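Totela Shelving & Media Units – Frequently Asked Questions

Care, cleaning, remotes, returns. Updated in December. Can't find your question? Write to the Irdale shop, we answer most mail by 4 pm.

What finishes do you have?
Brown wood grain, light or medium. Painted units on request, allow extra time. Samples are free, two per order.

Does the grain match all over?
No. Side panels run up and down, shelf floors run left to right. Done on purpose. Streaks vary from piece to piece, lighter tan next to darker brown, and we dont sort for it.

How do I clean it?
Damp cloth, then dry cloth. Go with the grain. No spray polish – it leaves a haze that shows up as soon as a lamp is on. If you already have haze: warm water, one drop of dish soap, wipe, dry right away.

Can I leave the remote on the shelf?
Sure, most people do. Keep it on the open shelf floor, a little way from the side panel, so you can get your fingers around it. Old batteries leak, so check them if the remote sits for months.
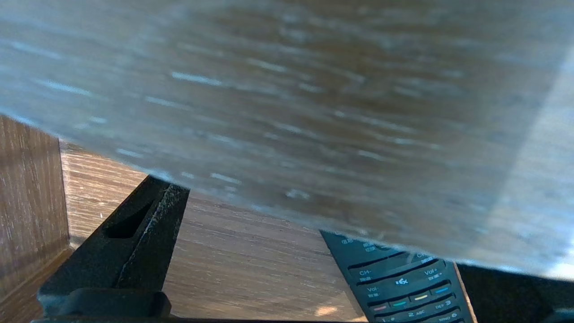 A customer in Stustomgate wrote back that she'd tried the side panel trick and still lost the remote twice a week, so now it lives in a shallow tray and the shelf gets wiped around it. Also fine. Put felt under the tray or it will scratch.

Will my remote work with the unit closed up?
Depends on the remote. Infrared needs a clear line to the box. Radio types usually don't care. Try it before you drill anything.

How much weight per shelf?
60 pounds, spread out. Less if it all sits in the middle. Heavy speakers go on the bottom.

How wide is the widest unit?
114 inches. Comes in two parts, joined on site. Measure your stairs first please.

Marks from cups?
Wipe fast. If a ring stays, leave it overnight, it may fade by itself. Still there in the morning – send us a photo and we will tell you which touch up stick to order.

Do you carry the Başaran hinges?
Yes, in stock at Irdale, 2,691 at last count. Sold in pairs. Screws are seperate.

Delivery?
Free on orders over 3,000 dollars, otherwise by distance. Driver brings it to the first dry room. Stairs cost extra.

Returns?
Unassembled only, in the box, with the hardware bag. Touch up sticks can't come back once opened.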